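Chapter 4
Two Arms, One Table

4.1 Scope of the chapter

The first three chapters treated a single arm working alone. Most of the term project uses two. This chapter covers the layout of a shared work surface, the assignment of tasks between the arms, and the record each team keeps of its runs. Joint-level control is taken as known; readers who skipped the exercises at the end of Chapter 3 should complete them first.

The project is the one set for the Balero course. Each team receives two arms, a table, a square metal container and a set of handling objects, and has until the end of the term to bring a two-arm task to a repeatable state. Teams that continue to the Gredberg round in September use the same task with a different table height, so nothing in the program should depend on a height typed in by hand.

4.2 Terms used

Work surface: the part of the table that both arms can reach with the wrist pointing straight down. It is smaller than the table.

Home pose: the pose an arm takes before and after every run. Both home poses lie near the far edge, one per arm, and their swept volumes do not touch.

Shared zone: the region either arm may enter, but only one at a time.

Handling object: anything the task requires an arm to grasp. Rigid objects and soft objects are listed separately in the run sheet.

Run: one attempt, from both arms at home to both arms at home. A run that is stopped by hand is still a run and is still logged.

4.3 Layout

Place the container in the shared zone with its sides parallel to the table edges. Keep the area between the container and the home poses clear. A plain, matte covering is preferred for the table, as glossy surfaces produce highlights that the segmentation step in Section 4.6 will read as edges. 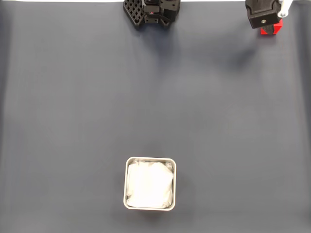

Why is a soft material such as cloth harder to handle than a block?

A block keeps its shape, so one stored grasp serves for every run in which its position is known. Cloth has no fixed shape – its height, outline and graspable folds differ each time it is set down, and the grasp point has to be computed again before every run.

For this reason the project separates the two cases. Teams first complete 67 runs with rigid objects only. The soft objects are introduced after that, with the rigid-object program kept unchanged as a reference. A team that alters both at once can't tell which change caused a failure.

4.4 Assigning the arms

The simplest scheme gives each arm its own half of the work surface and lets the shared zone be claimed through a lock. An arm requests the lock before its wrist crosses the boundary, and releases it once the wrist has crossed back and the gripper state has been confirmed. The Kanagaratnam scheme, used in later chapters, replaces the single lock with 2 smaller ones and permits limited overlap. It should not be attempted until the single lock works without a deadlock through a full session.

Fingers do not have to match. Zunar fingers and the standard set may be mixed, provided that the tool offset of each arm is measured separately and stored under its own name. Copying an offset from one arm to the other is the most common error in student submissions.

4.5 The run sheet

Every run takes one line: run number, objects used, which arm moved first, result, and a short note. Write the note at the table. The sheet provided has 136 lines, and further sheets may be attached. Sheets are handed in on Friday together with the program that produced them.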